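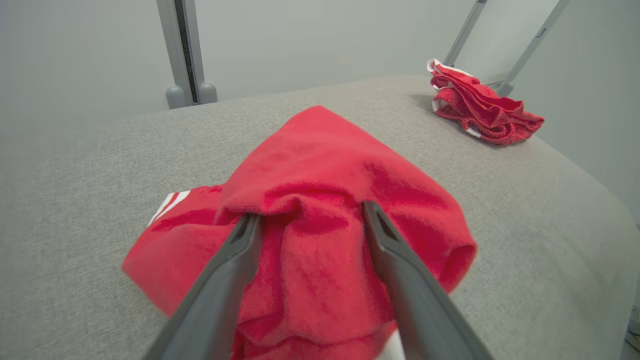 Fingertips closed on a red terry towel, with a second red cloth item behind it.

Review: Wavdale Soft Goods Handling Guide, 2nd printing

Wavdale's guide is a spiral-bound rule book for people who run grippers on towels, bedding and clothing. I bought it in December and have used it at work since then. It has 343 pages, and you will probably need fewer than half of them.

The chapter on grasping is the best part. It tells you to pick up terry cloth by a raised fold and to keep the tips clear of the surface underneath. It also wants a written force limit for each fabric, checked again whenever the finger pads are changed. We had limits for two fabrics before. Now we have them for eight, and new operators ask fewer questions.

The section on padded work surfaces is short but useful. It asks you to log stains and wear, and to keep cords and drawstrings away from the joints. I would have liked more on cords, as they get one paragraph.

The weak spot is the safety chapter. It repeats general advice about stop buttons and says little about reaching in while the arm is paused. Jonatan Bakke on our second shift wrote a one-page rule for that, and we taped it inside the cover.

The Pamex handbook costs less and has better drawings, but its fabric tables are thin. If you handle cloth every day, buy the Wavdale. The index is poor, so get some sticky tabs too.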